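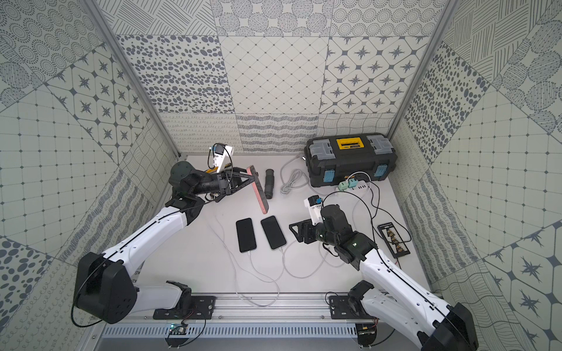 How often does the cell need its wrist cameras checked?

Check them at the start of every working session and again after any knock to an arm. The full routine is in section 4.

Coline cell: setup and upkeep notes
Maintained by the Prerberg workshop
Last revised 2021-05-13

1. What this file covers

These notes go with the Coline recordings and describe the two-arm cell they were made in. They are meant for whoever is looking after the cell on a given day, and for people using the recordings who want to know how the machine was kept. The layout of the data files is covered in the separate file FORMAT.txt.

The current release holds 1,184 episodes. Most are short handling tasks with phones, chargers, cables and small household items.

2. The cell

Two arms share one aluminium rail along the front edge. Each base sits on its own black mounting plate, screwed down. Both arms carry a black parallel gripper and a white camera mount on the wrist. The floor is plain white and the walls are lined with grey-and-white patterned tiles.

The tile pattern matters to the recordings. If a panel is swapped or moved, write it in the log with the episode number, and start a new session folder. Do not wash the tiles with anything stronger than a damp cloth. An earlier cleaner left a shine on the lower band and we had to replace part of it.

3. Starting up

Clear the floor of anything left from the last session.
Check that both arms can reach their rest position without touching a wall or a corner post.
Switch on the controller and wait for both arms to report ready.
Run the homing script, left arm first. Keep hands out of the cell while it runs.
Open and close each gripper 3 times, empty.
Record one empty episode and look at it before going on.

If homing stops part of the way through, switch off, move the arm by hand to somewhere near rest, and start again from the controller step. Do not restart the script with the arm where it stopped.

4. Wrist cameras

The mounts are light and stand proud of the wrist, so they take most of the knocks. With the arms powered down, hold each mount lightly and try to rock it. Any play means the screws need tightening. Tighten them evenly and by hand.

Then look at the cable. There should be enough slack for the wrist to turn all the way in both directions without pulling on the connector, but not so much that the loop can hang between the fingers. Turn the wrist through its range by hand and watch the loop as it goes.

After any change to a mount, run the calibration script. It takes 5 minutes. An error above the limit in limits.txt means the mount has moved again or the lens is dirty. Clean the lens first.

5. Grippers

Wipe the fingers with a dry cloth at the end of each session. Phones and glossy cases pick up marks from dirty fingers, and the marks show in later episodes.

Inspect the finger faces every 100 episodes. Replace both fingers of a gripper together, even when only one is worn. Spares are in the Jater box on the shelf. After fitting, rerun the opening limits and test with a soft object before using a phone.

Grip force for phones is set low in the task file. Leave it there. If a phone slips, clean the fingers before touching the setting.

6. Cables on the floor

Charging leads used as task objects are the main cause of stopped episodes. Lay them so that no loop crosses an arm's base, and check again after every reset. An arm that catches a lead will usually trip its own limit, but a light lead can also be dragged some way without tripping anything. Stop the episode if you see it happen and tag it "snag".

Power strips used as props stay disconnected from the mains.

7. Known faults

Left arm: slow to report ready when the room is cold. Wait.
Right arm: base cable was rerouted in December after rubbing. Check the sleeve once a week.
Both: the small boards at the front have thin wires that come loose if leaned on. Do not rest tools there.

8. Logging and contact

Log every repair, however small, in repairs.csv with the arm, the part and the first episode recorded afterwards. Larger repairs go to Sawatzky, who hold the service contract for the arms. Send them the last controller log with the request.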